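Skullerell Utensilios: demostraciones bimanuales con pinzas de mano

Ficha de datos y README. Versión publicada el 14 de junio de 2024.
Mantenimiento: Elif Naz Eren (captura y calibración), Darnell Szabo (formato y herramientas de lectura).

Resumen

Skullerell Utensilios reúne demostraciones de manipulación a dos manos con utensilios de cocina y un soporte vertical de ganchos. Las demostraciones se graban sin robot en el bucle: el operador sujeta una pinza en cada mano y ejecuta la tarea directamente. Las trayectorias se transfieren después a los brazos de destino mediante el paquete de reproyección incluido en el directorio retarget.

El conjunto contiene 109 episodios repartidos en 11 sesiones, todas grabadas en el laboratorio de Otthorpe. Intervienen 4 operadores.

Montaje de captura

El puesto consta de una mesa, una superficie cuadriculada y el soporte. La cuadrícula se usa para situar la base al comienzo de cada episodio; la posición queda anotada en el campo base_xy del archivo de metadatos. Cada pinza registra su apertura y su pose. Una vista desde la cabeza cubre el espacio de trabajo completo y las vistas de muñeca cubren la zona de contacto.

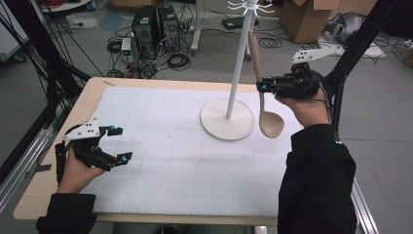 ¿Por qué se graba con pinzas de mano y no teleoperando el brazo?

Con la pinza en la mano, el operador percibe la fuerza de contacto y no sufre el retardo del enlace. El ritmo de la demostración es el de una persona, y el mismo episodio puede reproyectarse a brazos distintos siempre que la pinza montada tenga la misma geometría de dedos. La contrapartida es que algunas trayectorias quedan fuera del alcance del robot; se marcan con reachable = false y no se eliminan.

Estructura de archivos

episodes/ un directorio por episodio, con identificador correlativo
episodes/ID/head.mp4 vista desde la cabeza
episodes/ID/wrist_l.mp4 y wrist_r.mp4 vistas de muñeca
episodes/ID/state.parquet poses y aperturas de ambas pinzas
episodes/ID/meta.json tarea, operador, sesión, base_xy, reachable
retarget/ reproyección a los brazos Graltska y Nakamura
calib/ intrínsecos y transformaciones de mano a cámara, por sesión

Las poses se expresan en metros y cuaterniones (orden x, y, z, w), en el sistema de referencia de la mesa. La apertura está normalizada entre 0 (cerrada) y 1 (abierta).

Tareas

hang: llevar un utensilio al soporte y colgarlo de un gancho.
unhang: retirar un utensilio del soporte.
handover: pasar un utensilio de una pinza a la otra.

El mango es la zona de agarre por defecto. Los agarres por la cabeza o la pala se admiten y llevan la etiqueta grasp = head. En las tareas con una sola pinza activa, la otra permanece en la escena y su estado se registra igualmente.

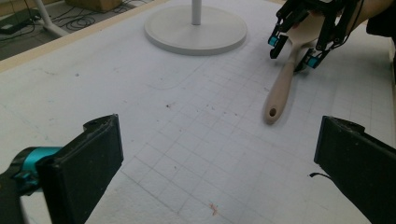 La sincronización entre flujos se hace por marca de tiempo de hardware. Las sesiones de enero se grabaron con una versión anterior del firmware y presentan un desfase constante de 31 ms entre la apertura y el vídeo de muñeca. El lector lo corrige al cargar; quien acceda directamente a state.parquet debe aplicar la corrección por su cuenta.

Limitaciones conocidas

La pose se degrada cuando una pinza tapa a la otra. Los tramos afectados llevan pose_valid = false y no deberían usarse para entrenar sin interpolación previa. No hay medida de fuerza. El fondo apenas varía entre sesiones, por lo que no se recomienda evaluar generalización visual con este conjunto.

Las particiones de entrenamiento y validación están separadas por sesión. Para informar de errores, abrir una incidencia con el identificador del episodio y la versión del lector.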